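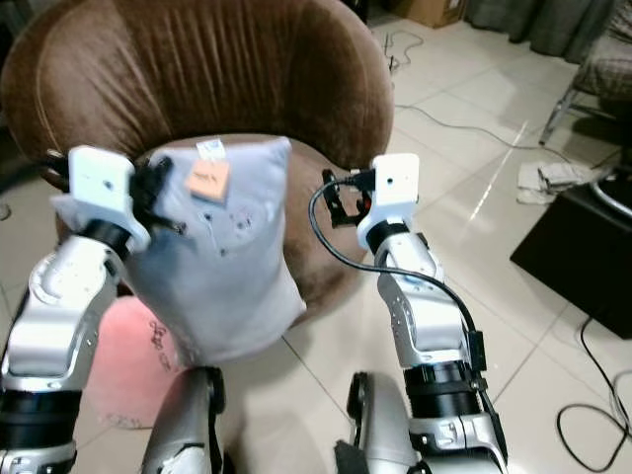 Kandley publishes cable and gripper care routine for two-armed household cells

Brirncombe, December

Kandley has published the routine it uses to set up and look after the two-armed cell at its Brirncombe workshop, where the robot is being taught to handle cushions, throws and other soft furnishings. The routine covers cable runs, gripper jaws and daily checks. It is free to download and may be copied by anyone running a similar machine.

The Brirncombe cell has two arms on a shared base, each with a pair of black gripper fingers in a white housing. It works at floor level among ordinary furniture on a tiled floor. The company moved it there from a bench in the spring, and most of the faults logged after the move came from cables and worn finger pads.

"On the bench we could leave a cable wherever it fell," said Isla Quinlan, who runs the workshop. "Next to an armchair it catches on things. We had one connector work itself out 4 times in a week before we strapped it to the forearm and left a proper loop above it."

Under the new routine, each gripper cable is given enough slack for the wrist to turn fully both ways, then brought down the outer side of the arm to a connector block fixed to the forearm. The technician moves the arm by hand through its whole reach with the power off and watches the loop. If the cable goes tight, or drops between the fingers, the strap is moved and the test is done again.

Finger pads are wiped at the start of each shift with a damp, lint-free cloth and left to dry. Fibres from velvet and fleece build up quickly, and a pad that looks clean can still slip. Pads are changed after 200 hours of gripping, or sooner if the edge has rounded. Both fingers on a gripper are changed together, and the closing position is reset before the arm goes back to work.

Grip force is checked on a plain cushion held by one corner. The arm lifts it upright, holds it for 20 seconds and puts it down. The technician looks for creeping at the corner and for marks on the cover. The same cushion is used every time and is kept in the cell with a paper note on it so that it does not get put back on a sofa.

Gerrit Bosman, maintenance lead at Kandley, wrote the first version and tested it with two technicians who had not worked on the cell before. Their questions led to a longer section on joint covers and a page on moving the base without knocking the arms out of line.

"The fault log had 117 entries when I started, and a lot of them said the same thing in different words," Mr Bosman said. "I grouped them and wrote the checks from that. The base section still needs work. Uneven tiles give us trouble and we are trying different feet."

Skovov, which supplies the finger pads, will stock them in matched pairs from next month. Existing orders for single pads will be honoured.

Kandley will hold an open session on the routine at the Brirncombe workshop on Wednesday at 2pm. Visitors should wear flat shoes and leave bags at reception. Places can be booked with Myrtle Ridgeway in the Kandley press office, who can also supply printed copies of the routine.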